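4.2 Loss of wounded ducks and the use of dogs

The marsh at Brellach covers 3,000 acres, and most of it can be reached only by flat boat. For this reason we divided the season reports by type of cover before we compared them. In open water a bird that falls is usually seen by the hunter until it is picked up. In the cattail stands the situation is different. A wounded duck swims low, enters the stems and stays still, and a hunter who marks the fall from a blind often judges the distance too short.

Each of the 20 hunters kept a small notebook and wrote down every bird hit, every bird recovered, and the time spent searching. We asked them to write before they reloaded, but several admitted that they filled the page in the evening. The search times must therefore be read with care. The number of birds seems more reliable to us, as hunters remember a lost bird quite well.

Figure 1. Hand-held gripper with two black finger pads, seen from below. 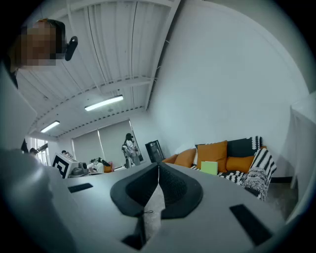 Hunters with a dog lost fewer birds in cattails than hunters without one, and the difference was larger in the last hour of light. In open water we could not find a clear difference. The age of the dog had less effect than we expected. Milo, an old Labrador used on the Rukdale side, worked slowly and refused deep water in cold wind, but his owner reported very few losses all season. We think that his habit of waiting for the hand signal helped, although one dog cannot prove this.

Wind was a second factor. On calm mornings the dogs passed close to hidden birds and did not turn. With a light wind across the stand they turned early – sometimes up to 4 boat lengths away – and the search became short. We now advise hunters to bring the dog in from the downwind side, even when this means a longer way around by boat. Kaewmanee, the smaller marsh to the south, has narrow channels, and there the advice is hard to follow.

The draft of this section was sent to the hunters in June, and their written remarks were collected before the tables were made final.

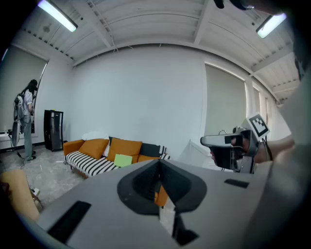

Lamai Chuensuk wrote that the comparison is not fair to people who hunt alone without a dog, as they often choose easier places and do not shoot at birds over the reeds at all. In her opinion the notebooks should also have a line for shots not taken.

We agree with this point. A hunter who lets a bird pass because it would fall in thick cover has prevented a loss, and our method gives no credit for it. The new notebook for Rukdale has such a line, placed under the wind direction.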